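Home Issues Authors Submit
Reading time: 3 min

3. Wrapping on soft surfaces

3.1 Why the bed matters

Most advice on packing for a move takes a table for granted. A table is flat, it is at a decent height, and things stay where you put them. Yet when we asked the 30 households in the Skomby study to show us where they did their wrapping, the bed kept coming up, and we were delighted by how much there was to learn from it! A bed is wide. It can be reached from more than one side, it forgives a dropped glass, and in a small apartment it is often the last large surface left once the shelves have been emptied onto the floor.

It also changes the work. A roll of tape set down on a firm desk stays upright or lies flat, as its owner prefers. On a mattress it leans, sinks a little, and drifts toward the nearest heavy thing. Wrapped items roll into the low spots. Several people told us they had learned to keep the middle clear and let the supplies gather near the pillows, and one (household 9, a family of three leaving the Tremblay building) had gone as far as laying a bread board on the quilt. We come back to the bread board in Section 4, where it deserves more room than we can give it now.

3.2 Small bundles

The interviews by Rafia Farooqui pointed us toward a class of object that the packing literature mostly skips: the long, thin, slightly fragile thing that has no box of its own. Candle holders, glass straws, paintbrushes, the good thermometer. People wrap these one at a time, usually in whatever plastic is left over from something else, and the bundles they make are wonderfully varied.
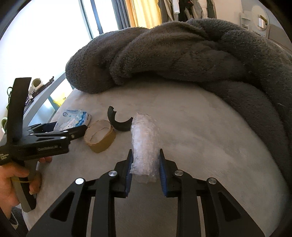 Figure 3. A wrapped bundle among small items on a padded surface.

Bubble wrap was the favorite material for long bundles by a wide margin, well ahead of newspaper and dish towels. It follows a narrow shape, it can be used again, and it gives some sense of safety even in a single layer. Its weak point is the end. The clear flap hanging loose at the lower end of the bundle in Figure 3 is what we came to call a tail, and tails are where our coders spent most of their time. A tail can be folded under, taped down, twisted, or simply left. We coded all four as separate outcomes – an early draft had merged the last two, and the agreement between coders was poor until we split them.

Of the 300 bundles in the full set, the ones with a twisted tail gave us the most trouble. A twist looks finished from one side and open from the other, so each was turned over before coding. We kept the Wistis scale for tightness and added a single yes-or-no item for the tail, which worked well and took almost no training.

3.3 What travels with the bundle

We also recorded whatever lay within reach of each bundle. This part of the study was the most fun to run, and we would encourage others to try it. Supplies and belongings mix freely on a bed, and the Skimley checklist, written for warehouse benches, has no line for a thing that is both. Tissues are a good case: padding for one household, something for the car ride for another. We entered such items under both headings and report the two totals separately in Section 4.

Contact the editors | Copyright 28/09/2020, the authors | Back to top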